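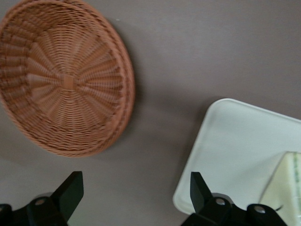

A round woven basket and a white tray on a grey surface.

The Case for the Shallow Basket
Raquel Matos

Public institutions devote considerable attention to large furniture and very little to the objects placed upon it. In the reading rooms of the Valtia Library, which hold 328 seats, the purchase of chairs required 2 rounds of consultation. The trays and baskets were ordered on a Tuesday afternoon from a single page of a catalogue.

It is the view of this author that such articles deserve better. A tray has evident merits. It wipes clean, its lip contains small spills, and it stacks in a narrow cupboard. For the service of drinks it should remain the standard choice.

For bread, fruit, keys and post, however, the woven basket is to be preferred. Its ribs and rolled rim give the hand something to hold, and the weave can be read at a glance as an invitation to take or to leave something. A flat white tray on a public counter is too often mistaken for an item awaiting collection - and is duly collected.

The objection usually raised is dust. It is a fair one, and a soft brush used every 7 days will answer it. Purchasing officers should therefore list the two articles separately in the next schedule, and invite the staff who handle them daily to comment before it is signed.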